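Endale Twin-Arm Bench Cell: Setting-Up and Safe Working
Product information and good practice notes

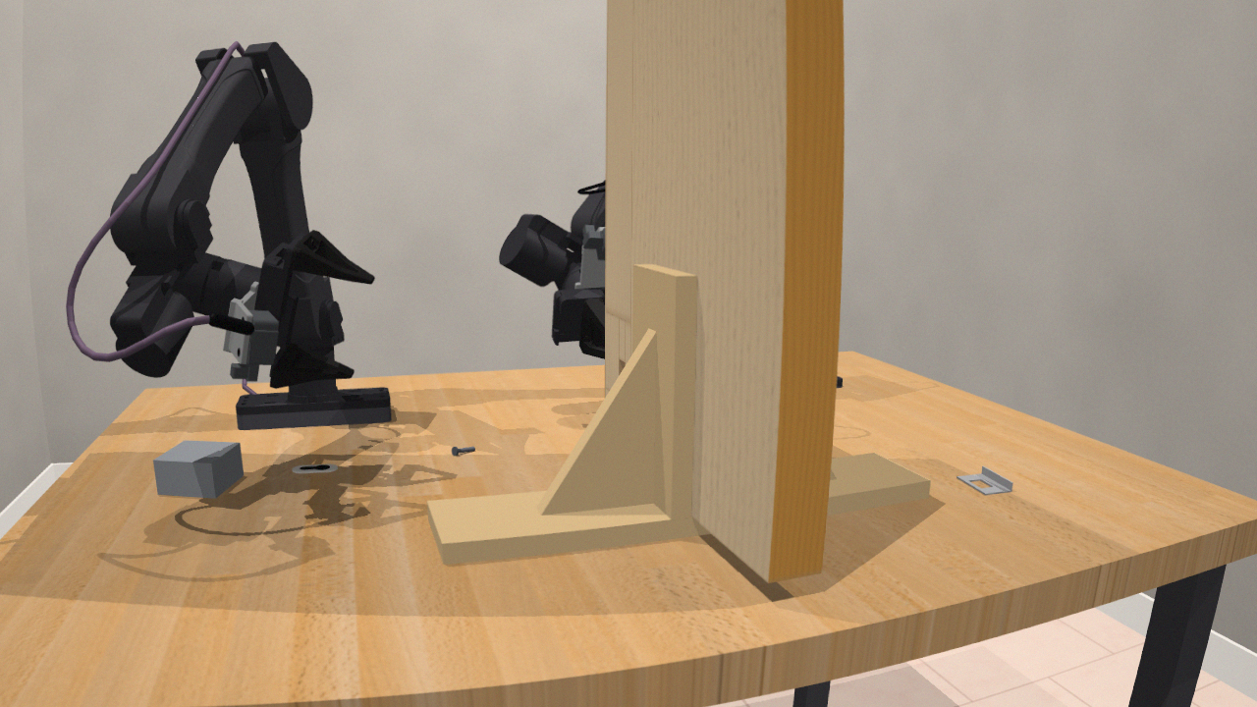 Overview

The Endale is a bench cell with two small arms sharing one work table. It is sold by Womis for light assembly, fitting and parts handling, and for training rooms where people learn to programme two arms together. Each cell comes with a simulation package so that a layout can be tried on screen before anything is bolted down.

Most of this page deals with good practice. The rules are the ones we use in our own workshop. They do not replace your national standards or your own risk assessment, which must be done for the finished cell, with its real tools and real parts.

Before you order

Decide what the arms will handle. The risk assessment covers the arm, the gripper, the workpiece and the table as one machine. A smooth-running arm holding a sharp bracket is still a hazard.

Check the bench. It must be level, must not rock, and must carry the arms when both stop suddenly. Solid timber and steel tops are both acceptable. Do not fit the cell to a folding table or to a trolley on castors.

Leave 65 cm of clear floor on every side that people use. If one side of the bench stands against a wall, treat the gap as a trapping point and close it off.

Laying out the table

Mark the reach of each arm on the table top and mark the area where the two overlap. Only one arm may enter the overlap at a time unless the programme has been checked for shared work.

Tall workpieces need more thought than small ones. An upright panel must be held by feet or brackets on both sides and must not depend on a gripper to stay up. It can also hide one arm from the person at the front of the bench. Place the stop button where it can be reached from any working position, and fit a second one if a panel blocks the way to the first.

Small parts such as bolts and plates should have a fixed place. Loose parts left in the path of an arm get pushed off the bench or caught under a fixture. Put back anything not needed for the current job before you start.

Cables

Route each cable along the arm with enough slack for the full movement of every joint. Too little slack pulls on the connector. Too much lets the loop catch on a workpiece. Move each joint slowly to both ends of its travel and watch the loop as you do it.

Check connectors at the gripper at the start of each shift. Replace any cable with a worn cover. Tape is not a repair.

Grippers

The Pomska two-finger gripper is the standard fitting. Keep hands away from the fingers whenever the drive is on, including when the gripper is open and still. Set the grip force to the lowest value that holds the part.

Write down what the gripper should do when power is lost. For most jobs it should hold. For jobs where a hand could be caught, there must be a way to open it without power, and all users must know it.

Simulation first

Run every new programme in simulation with the table, fixtures and parts in their true sizes. Include the brackets and feet that hold the work, as these are often left out and often hit.

A clean run on screen does not approve the programme. Cable movement, part weight and friction are only estimates. The first run on the real cell must be at reduced speed, with one person at the stop button and no one reaching over the bench.

Checks and records

Test the stop buttons daily. Check base fixings, joint covers and brake function every 70 working hours. Keep a log of each check, each programme change and each unplanned stop. Repeat the risk assessment whenever the gripper, workpiece or layout changes.

What is supplied

2 arms with base plates
2 Pomska grippers with cables
1 controller with stop button
Mujić simulation package, single licence
Setting-up guide and blank check log

The bench, fixtures and guarding are not included.

Price: £3,324 excluding VAT and delivery. Extra stop buttons and spare cables are listed under Accessories. Orders placed before the end of November include a printed wall copy of these notes.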